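22/09/2019

**Ledico abre un servicio de guardamuebles por cajas para pisos pequeños**

Ya se puede reservar. La empresa de orden y almacenaje doméstico Ledico ha puesto en marcha este fin de semana un servicio para guardar por cajas lo que no cabe en casa: ropa de invierno, mantas, la vajilla buena, los adornos de Navidad. Recogen en el domicilio, se lo llevan y lo devuelven cuando se pide. Sin alquilar un trastero entero.

El servicio se llama Tano. Arranca con 283 hogares apuntados en la lista de espera, que se abrió antes del verano y se cerró ya hace unos días. Los demás pueden inscribirse desde hoy, aunque la primera tanda de recogidas va por orden de lista y hay que tener algo de paciencia.

El funcionamiento, según explicó Radoslava Kubíček, responsable del proyecto, es bastante simple. El cliente pide las cajas vacías, las llena cuando puede y avisa. Plazo para llenarlas: tres semanas. Luego pasa la furgoneta. Cada caja lleva un número y una ficha con lo que hay dentro, que rellena el propio cliente. "La ficha es lo que más pereza da y lo que más se agradece luego", dijo Kubíček. "Hay gente que nos escribe 'cosas' y ya está. Pues cosas le devolveremos".

Precio: 178 euros al año por el paquete básico, con recogida y una devolución incluida. Las devoluciones sueltas se pagan aparte. También hay un paquete familiar, con más cajas y dos devoluciones, a 267 euros. No hay cuota mensual de momento. La empresa dice que lo está estudiando.

Lo que no se admite: comida, plantas, pinturas, pilas sueltas, bombonas, nada que gotee. Tampoco muebles montados. Los desmontados sí, si caben en la caja, cosa que en la práctica deja fuera casi todo menos alguna balda y las patas de una mesa. Para alfombras hay una funda especial que se pide aparte y que todavia no está disponible en todas las zonas.
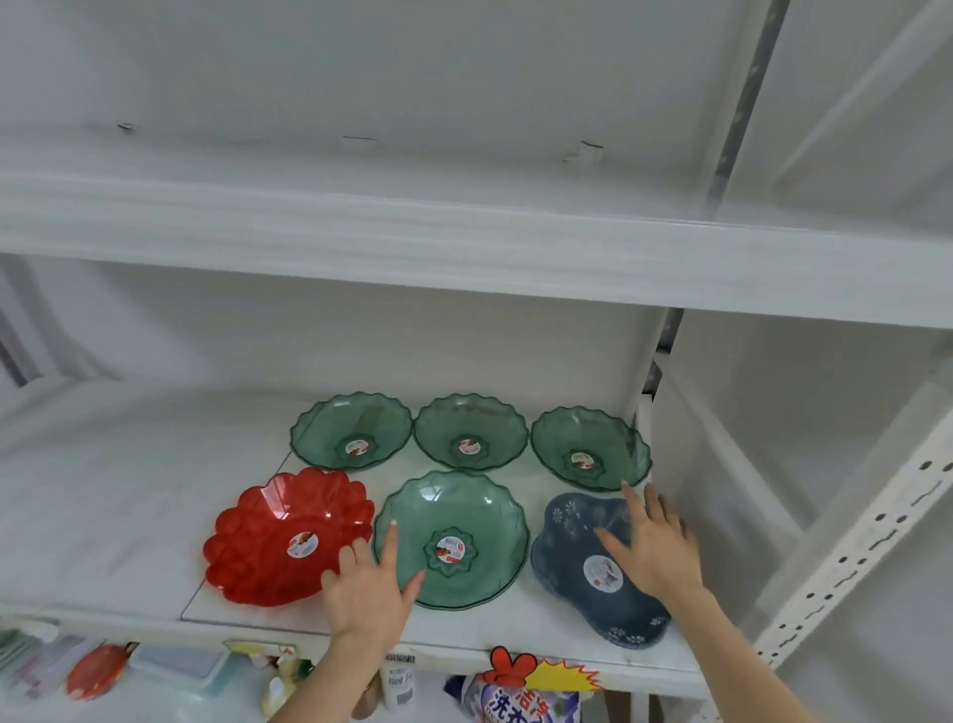 El almacén está en la nave que ocupaba antes Frei, la tienda de cortinas, junto a la salida sur. Ledico la alquiló en primavera y ha cambiado la instalación eléctrica y la cubierta. Queda por arreglar el acceso de peatones, así que por ahora no se atiende al público allí. Quien quiera preguntar en persona tiene que ir a la oficina del centro, de lunes a viernes por la mañana. Las tardes, solo teléfono.

La parte que más comentarios ha levantado es la del asesoramiento. Por un suplemento, una persona del equipo va a casa y ayuda a decidir qué se queda, qué se guarda y qué se da. Lo lleva Ludmila Holub, que viene de organizar mudanzas y tiene fama de ir rápido. Visita de medio día. Se empieza siempre por los altillos y no por el armario de la ropa, que según Holub es donde la gente se atasca y acaba probándose pantalones.

Holub dio algunas pautas para los que quieran hacerlo por su cuenta:

- Un cuarto cada vez. No abrir el siguiente hasta cerrar el primero.
- La ropa de cama, doblada por juegos, con la funda de almohada haciendo de bolsa.
- Los cables, con etiqueta o fuera.
- Papeles: facturas y garantías en una carpeta aparte, que esa no se guarda en caja, se queda en casa.
- Los juguetes, preguntar a los niños antes. "Antes, no despues", insistió.

Sobre lo que se descarta, la empresa tiene un acuerdo con Ideck, el punto de reutilización del polígono, que recoge textil y menaje en buen estado. Electrodomésticos no. Para eso sigue valiendo el servicio municipal, con cita.

¿Y si se rompe algo? Hay seguro incluido, con un límite por caja que figura en el contrato. Conviene leerlo. Lo frágil hay que declararlo en la ficha y envolverlo bien; si no se declara, no se cubre. Los objetos de mucho valor, joyas, documentos originales y demás, mejor no mandarlos. Kubíček lo dijo sin rodeos: "Si le va a quitar el sueño, no lo meta en una caja".

De las fechas. Las primeras recogidas empiezan esta semana en el centro y en los barrios del norte. El resto de la ciudad, a lo largo del otoño, sin calendario cerrado todavía. Para diciembre la empresa prevé bastante movimiento, con los que piden los adornos y los que quieren despejar el cuarto de invitados antes de que llegue la familia. Las devoluciones de ese mes hay que pedirlas con diez días de antelación. El resto del año bastan tres.

Algunos vecinos de la zona de la nave han preguntado por el tráfico de furgonetas. Ledico contesta que serán pocas y que no habrá reparto antes de las ocho de la mañana ni los domingos. La asociación del barrio ha pedido verlo por escrito y se reunirá con la empresa en las próximas semanas.

Inscripciones en la web de Ledico o en la oficina. Hace falta el DNI y una dirección de recogida, que puede ser distinta a la de devolución (útil para quien se muda). Quienes ya estaban en la lista no tienen que volver a apuntarse, reciben un mensaje con su turno. Si no ha llegado, mirar en el correo no deseado, que al parecer a más de uno se le ha ido ahí.

Ampliaremos cuando se publique el mapa de zonas.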